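Waweru Colour Names – data card

Version 4, released Mar 11, 2024
Maintainers: Kerubo Chege, Hiu-tung Yang

Summary
Waweru is a table of everyday English colour names paired with sRGB values. It holds 3319 rows, one per name and spelling variant. Grey and gray are kept as separate rows with a shared key.

Fields
name – lower case, no hyphens
key – integer, stable between versions
hex – six digits, no leading hash
family – one of eight base hues

Changes
Duplicate browns merged. Teal moved from blue to green. The January draft used the old keys and should not be mixed with this release.

Known limits
Muted greens are the weakest family. Annotators split between mint and jade, and both names are kept with overlapping values.
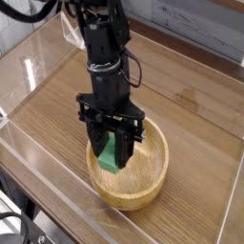

Muted green block, mint or jade, in a round wooden bowl.

Licence
Free for any use with credit. Send corrections to Kerubo Chege and quote the key.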